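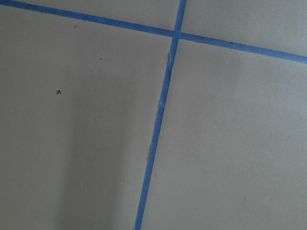 Home Work Surfaces Tapes Accessories Care Guides Contact

Gwynne Matte Gray Work Surface

The Gwynne is a flat gray top for sorting, layout, packing and light assembly. It has a matte finish with no pattern and no printed grid. Most customers mark their own sections on it with painter's tape, and the finish was chosen with that in mind.

Clornach sells the Gwynne as a top only or as a set with the Vastum frame. The top fits any Vastum frame made since the change to the four-bolt bracket. If your frame has the older clip bracket, order the adapter plates before you order the top.

Why matte gray

A glossy top throws the overhead lights back at you, and small clear or white parts get lost on it. The Gwynne finish keeps glare down. White, black and most colored items show up against the gray, and so does blue tape. Clear parts still take some looking for. If you mostly sort clear parts, ask us about the dark version.

The color is the same across the whole top. It will look lighter under a lamp and darker where you stand over it. This is normal and is not a fault in the finish.

Marking out sections

Two strips of tape that cross are enough to split the top into four sections. Many people start that way and add more strips later. The strips do not need to meet at a right angle unless you are using the sections to measure something. For sorting, a slanted line works as well as a straight one.

We recommend a narrow blue painter's tape. Wide tape takes up working area and is harder to lay flat. Do not use duct tape, packing tape or double-sided tape on the Gwynne. These leave glue behind, and the cleaners that take the glue off can leave a shiny patch.

To lay a section line:

Wipe the top with a damp cloth and let it dry fully.
Mark both ends of the line lightly in pencil.
Fix one end of the tape, pull it out to the other mark, and lower it.
Press from the middle outward with a dry cloth or a plastic card.
At a crossing, lay the second strip straight over the first. There is no need to cut either one.

One length of tape makes a neater line than two. If the strip breaks, you can overlap the ends and carry on, but the joint is the first place where tape will lift. Sleeves and sliding boxes catch on it.

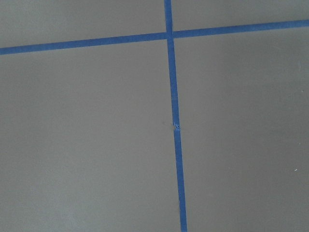 Check joints and crossings when you clean the top. A lifted edge can be pressed back down once. After that it has dust under it and the strip should be replaced.

Removing tape

Pull the tape back on itself at a low angle, slowly. Fast pulling tears the tape and leaves thin slivers along the line. If a strip has been down a long time and starts to tear, warm it with a hair dryer on low and try again from the other end. Take off what is left with a fingertip or a plastic scraper. Do not use a metal blade.

We advise changing the tape every 2 months on a top that is used daily.

Cleaning

Use warm water with a little dish soap on a soft cloth. Wipe along the tape lines and not across them. Do not use scouring pads, bleach or furniture polish. Polish fills in the matte finish and tape will not stick to it afterward.

Pencil wipes off. Ballpoint usually comes off with soap if you get to it the same day. Permanent marker does not come off.

What is in the box

Gwynne top, 1000 mm wide
Mounting bolts and washers
Care card

Tape is not included. The Vastum frame and the Trundetti edge strip are sold separately. The edge strip clips on after the top is bolted down and can be fitted to one side only or all the way around.

Ordering and delivery

Tops ship flat in a single carton. Allow 7 working days for a top alone and 11 for a top with a frame. Check the corners of the carton before you sign for it. If a corner is crushed, write that on the delivery slip and send us a photo of the carton before opening it.

Unused tops can be returned in the original carton. We cannot take back a top that has been bolted to a frame or had tape on it.

The dark version is made to order and the next run is planned for March. To be added to the list, write to Wanting Yan in sales. Questions about brackets and adapter plates go to Zhiqiang Qiu. Please have the number from the underside of your frame ready, as the two bracket types look much the same from the front.

Last updated November 27, 2025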